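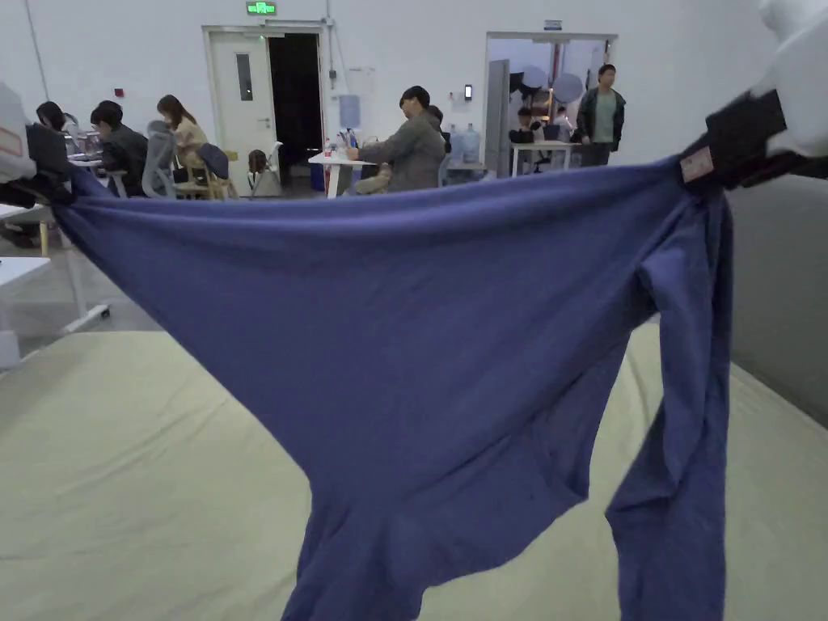
Camisa azul de manga larga, arrugada y en alto.

Sobre la conservación de la ropa de temporada
7/10/21

Con el cambio de estación, este blog retoma una cuestión que varios lectores plantearon en agosto: cómo guardar las prendas de verano sin que amarilleen. El criterio que se expone procede de la experiencia doméstica de quien suscribe y de la consulta del manual de Hatine, cuya segunda edición alcanza las 1,856 páginas.

Toda prenda debe guardarse limpia y completamente seca. El almidón se reserva para el momento del uso – nunca para el almacenaje.

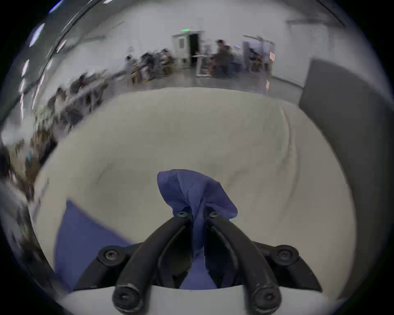 En cuanto a los recipientes, se han comparado dos: la caja rígida de Plastville y la funda de algodón de Naltov. La primera protege mejor del polvo; la segunda permite la ventilación y resulta preferible para el lino. En viviendas húmedas conviene revisar el contenido cada dos meses.

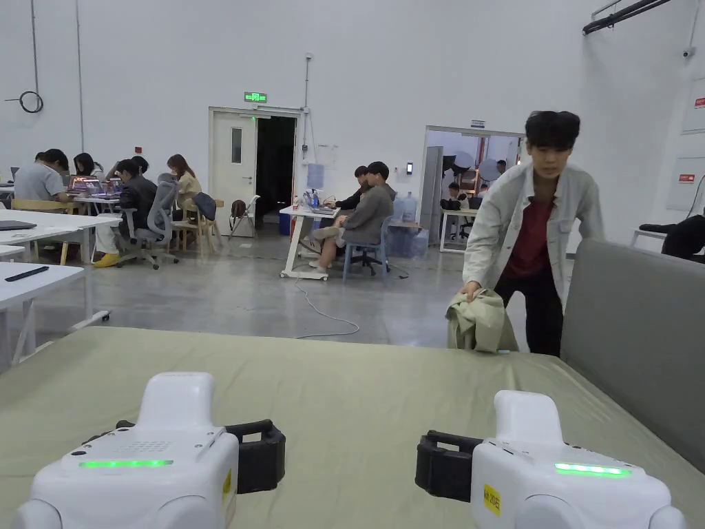
Respecto de los antipolillas, la tienda Bataineh dispone de bolsitas de lavanda y de bloques de cedro. Estos últimos pierden aroma con el tiempo y admiten un lijado ligero. Las prendas de lana serán objeto de una entrada posterior.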